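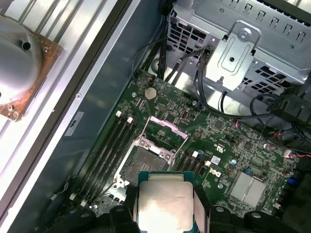

Land grid array

A land grid array (LGA) is a type of surface contact packaging for integrated circuits in which the package carries flat conductive pads, called lands, and the matching contacts are located on the socket or circuit board. It is widely used for desktop and server processors.

Construction

The underside of an LGA package is a flat substrate with a grid of plated lands. Most desktop processors of this type have a metal heat spreader bonded to the upper side, which protects the die and provides a level surface for the cooler. The socket holds a field of small sprung contacts. When the package is clamped down, each contact bends slightly and presses against its land, and no solder is needed.

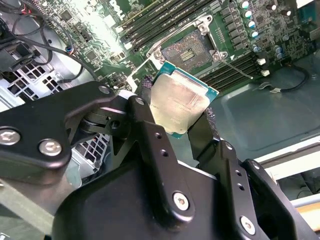

Processor with metal heat spreader, held over an open LGA socket.

The clamping force is supplied by a hinged frame and a lever. It must be spread evenly, as a tilted package can leave part of the grid without a reliable connection – a fault that often appears as a missing memory channel.

Comparison with pin grid array

In a pin grid array (PGA) the pins are part of the package and enter holes in the socket. Moving the contacts to the socket allows a tighter pitch and makes the processor less fragile in handling. The socket becomes the weaker part.
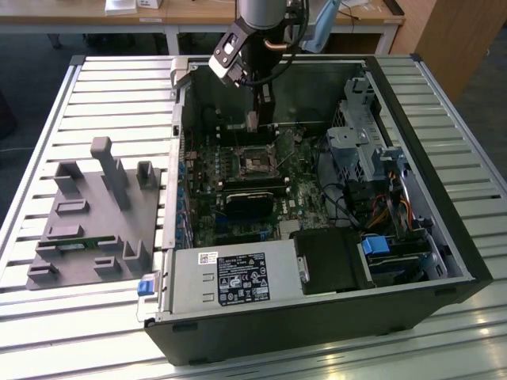

Bent contacts are the most common form of damage, and they are usually repaired by replacing the socket or the entire board. Socket makers generally supply a plastic cover that stays in place until the processor is fitted.

Pitch and notation

Contact pitch is given in millimeters or in mils. A pitch of 50 mils equals 1.27 mm, using the conversion of 254 mm to 10 inches. Sockets are commonly named by the letters LGA followed by the number of contacts.

Soldered variants

LGA packages can also be soldered directly to a board. This form is common in radio modules and power converters, where low height matters more than replacement.

See also

Ball grid array
Pin grid array
Zero insertion force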